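Zerngate opens its Kistport test floor for an afternoon of two-arm handling

KISTPORT. Zerngate held a public demonstration of its two-arm handling cell on Wednesday, the first time the company has let outside visitors onto the test floor at its Kistport building. The session started at 2 p.m. and ran until the last group left shortly after five. Attendance was capped at 34, split into small groups so that everyone could stand at the safety line with a clear view of the table.

The cell runs on Jang, the motion software that Zerngate licenses from Estitell. Jang takes in the camera feeds, picks a grasp, and sends joint commands to both arms from a single process. Earlier Zerngate cells used a separate controller for each arm and passed messages between them, an arrangement the company says added delay whenever the two grippers had to work close together.

The objects on the table were household goods of the sort sold in any housewares aisle. Zerngate staff said the selection was made for shape and surface. A woven basket gives the cameras many small edges and few flat areas, and a grasp planned for a solid wall can fail on a wall with gaps in it. A ball has the opposite problem, with no edges and no stable resting position.
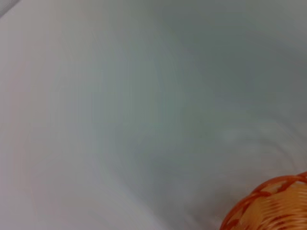 Photo: Zerngate

The cell uses overhead and close-range views together. The overhead view covers the table and is used to decide which arm goes where. Close-range views take over near the end of a reach, when the gripper and the arm body start to block what the overhead camera can see. At that distance a container fills only a corner of the image until the wrist turns toward it, and much of the remaining image can be plain work surface. Jang is set up to accept a partial rim as a valid target and to correct the approach as more of the rim comes into view.

Visitors asked several times about blur. Zerngate's position is that blurred images are part of normal operation and that throwing them out costs more than it saves. The software gives each image a confidence weight and keeps the low-weight ones in the estimate. A setting exists to reject them outright, and it was switched on for one run at a visitor's request. With that setting the arms paused more often during the approach. Staff switched it off again for the next group.

The program was the same for each group. It opened with a short safety talk, followed by a run at reduced speed, a run at working speed, and a period for questions at the operator station. The station has a single screen showing camera feeds, joint loads, and a log of planned grasps. Visitors were allowed to scroll the log but could not enter commands.

Zerngate supplied a one-page sheet with figures from its own testing. It lists 2,000 attempts on mixed household objects, divided evenly between rigid and flexible items, for 1,000 attempts in each class. The company reports 99 percent completion for the rigid class. The sheet gives no completion rate for the flexible class. Asked about the omission, staff said the scoring rules for flexible items were still being revised and that a number would be published when the rules were settled. The sheet does not describe the lighting used during testing or state how far the objects were moved between attempts. No outside laboratory has repeated the work.

Working speed on the day was lower than some visitors expected. The arms move quickly through open space and then slow down near the table, and the slow part takes up most of each cycle. According to Zerngate, the limit is set by the force allowed on first contact and could be raised for heavier goods. The company has no plans to raise it for thin plastic, which bends under light pressure and may spring back after the gripper lets go.

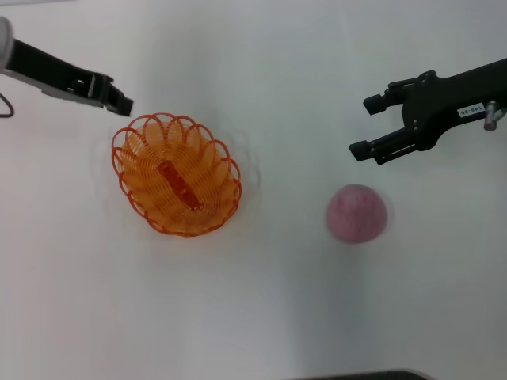 Arm assignment drew the most detailed discussion of the afternoon. Jang divides the table into left and right zones with a shared strip between them, and an object in the strip can go to either arm. The planner compares reach, joint angles, and the risk of the two arms meeting, then commits. A layout such as an orange basket left of center with a pink ball to its right puts one object nearer each arm, and the left gripper can come in at the basket rim while the right one stays open over the ball's side of the table. The harder layouts place both objects on the same side. In that case one arm has to wait or reach across, and the planner will usually choose to wait. Several visitors with a background in packing lines questioned that choice, arguing that a short reach across would save time over a full shift. Zerngate replied that the waiting behavior is a default and can be changed for each installation.

Soft-surfaced objects were a second topic. A fuzzy covering compresses before the gripper meets real resistance, so the point of contact is harder to detect from motor load alone. Jang handles this by closing in two stages, with a brief hold between them. The hold time is a fixed value in the current release. Estitell has a version in testing that sets it from the load curve during the first stage, but that version was not installed on the demonstration cell.

The gripper on the current cell is a two-finger type. Finger pads are replaceable, and a pad change requires the gripper to be calibrated again before the next run. Zerngate said the calibration routine is automatic once started. It was not shown. A three-finger unit has been tried in-house and was set aside over its width, which made it difficult to work along the inside of a container with the other arm nearby.

Visitors also asked what happens when a grasp fails. The arm backs off along the path it came in on, the cameras take new images, and the planner tries again from a different angle. After a set number of failures the cell stops and asks the operator for help. The limit is chosen at installation. Zerngate declined to say what value was in use for the demonstration.

Pricing was not discussed in any detail. The company said the cell is offered to research groups and to a small number of light-industry customers under a service contract, with the Jang license included for the contract term. Orders from the current batch are due to ship in September. Buyers supply their own table, which must have a matte top in a light, even color. Glossy tops produce reflections that the close-range cameras can mistake for object edges. A table specification is included in the installation guide.

Power and floor requirements are modest. The cell runs on a standard single-phase supply, and the arms are bolted to a frame that does not need to be anchored. Compressed air is not used.

Zerngate intends to hold a further open session at Kistport after the next Jang release. Places will again be limited, and requests should go through the contact form on the company's website. Visitors must wear closed shoes on the test floor. Bags are to be left at the front desk, and photography is permitted from behind the safety line only.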